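3.2 Fuel stops and border choice among long-distance motorcycle travelers

The second part of the study looks at how riders on long overland trips decide where to cross a border and where to fill the tank. Earlier work on travel by private vehicle treats the crossing as a fixed delay, the same for everyone on a given road. Our riders did not see it that way. They planned the last day in one country and the first day in the next as a single stretch, and they often rode a longer road to reach a smaller post.

We used trip diaries from 48 riders, each covering at least 3000 kilometers. The diaries were kept on paper or in the Humik logging app, and riders were free to leave out any entry. Sheyla Betancur coded the entries by hand, and Ignacio Aravena coded a second copy without seeing the first. Where the two codes differed, the entry was read again by both and settled by discussion. Entries that gave no place for the stop were dropped. 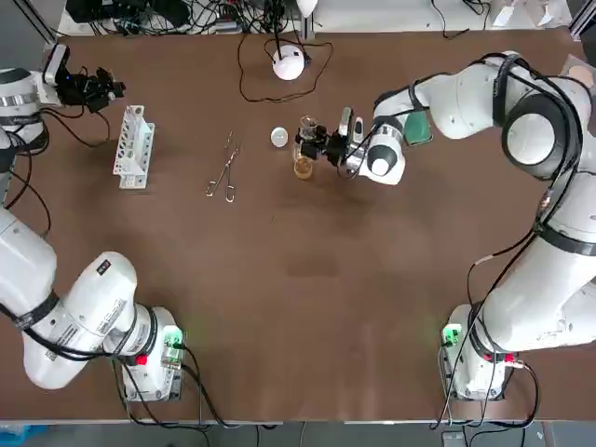 Figure 4. Tabletop with two arms.

Fuel price was the reason riders wrote down most often for stopping just before or just after a border. Many knew the price on the far side before they arrived, usually from other riders met at campsites, and let the tank run low on purpose. Small posts such as Marulanda were popular for this, although the nearest pump could be a long way down the road. Luggage also mattered. A bike with hard cases is slow to open for inspection, and riders who held their bags on with black straps, like those around the white segments of the left arm in Figure 4, wrote about having to undo and retie the whole load at the customs shed. Several of them chose the next crossing with this in mind.

Time of day had a weaker effect than we expected. Riders aimed to reach the post before 16:00 so that they could change money and find a bed in daylight, but most were willing to arrive late if the road was good. The exception was the mountain crossing at Rultatitz, where the diaries from December mention ice on the approach and all riders who used it went through in the morning.

Money changing was noted in nearly every diary but rarely changed the route. Riders carried small bills for the first tank and meal, then used a bank in the next large town. Only 5 riders turned back from a post because they could not change money there – all of them on the same road, and all of them later crossed at Marulanda. Section 3.3 takes up the question of insurance bought at the border, which was coded separately.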